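### 3.2 Collecting demonstrations

We collected demonstrations in two ways. In the first, kinesthetic teaching, the operator holds the arm by the wrist and walks it through the task, much as one might teach a reluctant uncle to dance. In the second, the operator stays in a chair and drives the arm remotely with the Skatau controller. Both methods recorded joint positions, gripper opening and camera images through the Grido logging software, so that the policy never had to know which kind of human it was learning from.

The task is small on purpose. A light object rests on a shallow green lid, and the gripper has to approach it, close on it and lift it clear without dragging the lid along. Operators who read this description before their first session tended to predict that it would be easy. Their first sessions are included in the data set.

Each method contributed 100 demonstrations. We recorded 108 by hand and discarded eight, all for the same fault: the operator had pushed the arm into a joint limit and then, with some determination, kept pushing. Remote sessions had no such failures, but they ran slower, and their paths contain long pauses in which the arm hovers over the lid while the operator thinks. A policy trained on the raw recordings learned to hover too, and did so with great fidelity. We therefore removed any stretch in which the gripper neither moved nor changed its opening, following the trimming rule in Canpolat, and resampled every path to 1000 steps.

Hand guiding has its own bad habit. Hands and forearms get into the camera images, and they are not there when the policy runs. We followed the Karner protocol, in which each guided path is replayed by the arm alone and the images are recorded during the replay. This doubles the recording time and leaves the operator with nothing to do, a part of the protocol that met no resistance.

Starting poses were drawn from 3 regions over the mat, and the lid was shifted between demonstrations. Figure 2 shows the approach to the lid at close range and in a wider view of the workspace. From close in, the gap between the fingers is easy to judge and the height above the lid is not – the wider view helps with the latter, and the policy receives both.

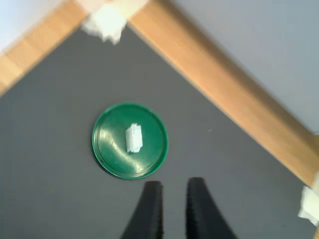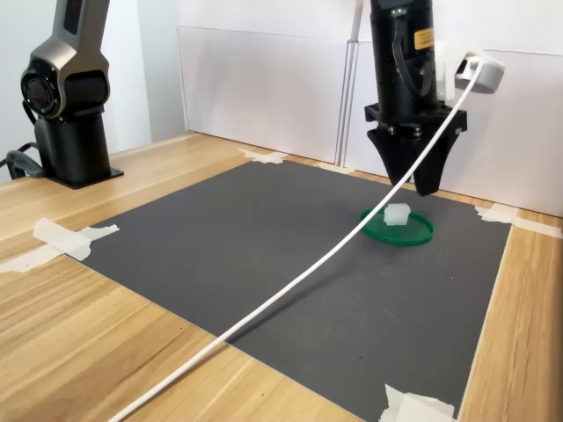 **Figure 2.** Gripper and green lid with the small object on it: close range (top) and wider view of the workspace (bottom).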